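4. Setting up the Claltia table base

This section is for the height-adjustable base with the two-column legs. If you bought the base with fixed legs, please go to section 5.

Before you start

Clear the floor where the table will stand and put a blanket down. The top is heavy, so two persons should turn it over. Keep the carton until you have checked all parts against the list in section 2.

4.1 Fixing the legs

1. Lay the table top upside down on the blanket.
2. Place both leg columns on the marked points. The cable exits must look to the centre of the table.
3. Put in all screws by hand first. Do not tighten them yet.
4. Fit the cross bar between the columns - the side with the sticker goes to the back.
5. Tighten all screws, a little at a time, going from corner to corner.

CAUTION: Do not use a power driver for step 5. The threads in the top can be damaged and this is not covered by the Zallier warranty.

4.2 Connecting the control box

1. Slide the control box onto its rail until it clicks.
2. Connect the left column to socket 1 and the right column to socket 2.
3. Connect the hand switch, then the mains cable.
4. Fasten the cables with the supplied clips. Leave a loop of around 40 cm at each column, so the cable is not pulled when the table goes up.

Turn the table onto its feet with two persons, holding it by the top and never by the cross bar.

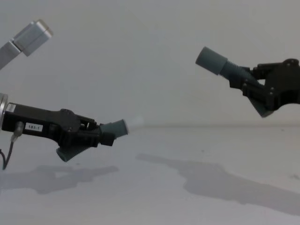
When the table is standing, turn the levelling feet until it does not rock any more. Check with a spirit level in both directions. On carpet, check it again after a few days, as the feet will sink a little.

4.3 First run

1. Press and hold the DOWN button until the table reaches its lowest position and the display shows 60.
2. Release the button, then hold it again until the display blinks.
3. Move the table up and down once over the full height.

Note: If one column stops before the other, release the button and repeat from step 1.

CAUTION: Keep a free space of 50 mm between the table edge and any wall, shelf or window sill.

For spare clips and feet, write to Wim Vanhove at our Sallbridge service centre and give the colour of your base.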